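Gorkosden workshop shows its toy kitchen arm, and asks for doubters

OSIRSTEAD - The members of the Gorkosden shared workshop will open their robot arm build to visitors on a February evening, at 7 p.m. There is no product to sell and no launch date. The group says it would like people to come and pick holes in the thing.

The project goes by the name Ullard. It has one arm over a white table set with play food and toy kitchen gear, and the stated aim is to have it clear up after a pretend meal. Members have put 17 months into it.

"I voted against this at the start and I would probably vote against it again," said Védís Kárason, who keeps the build log. "People see an arm near a ketchup bottle and they think dinner is next year. I have read all 2534 log entries. Dinner is a long way off."

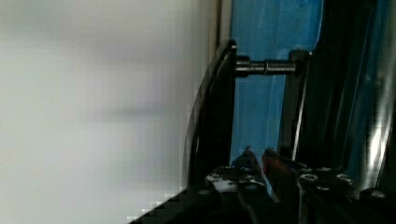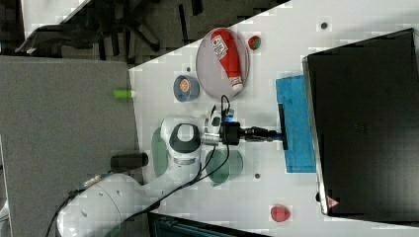 The arm at the table, with the blue cloth by the fingers.

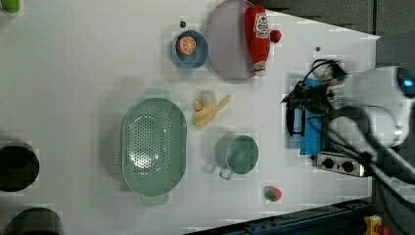
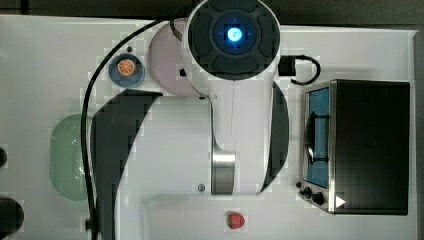
Page last changed: February, 4:20 p.m.

Kárason's main complaint is with the way home builds get reported. A clip of one good grasp goes up, the misses stay on a drive somewhere, and readers are left to guess at the rest. Ullard will publish every try from the open evening, including the ones that end on the floor.

The group is also not claiming that its results carry over to a real kitchen. Toy fruit does not bruise. Whether a cloth can be picked up, folded and put back without a person stepping in remains an open question, and members disagree on whether it is worth another year.

A rival plan from the Lykkegaard club, which wants to do the same job with a much simpler machine, will get equal time at the meeting. Kárason thinks it may well be the better idea.

The evening is free. There is room for 20 visitors, in groups of 5 at the table. Children are welcome with an adult. Names can be left at the Gorkosden front desk, and questions for the press should go to the same place, marked Ullard.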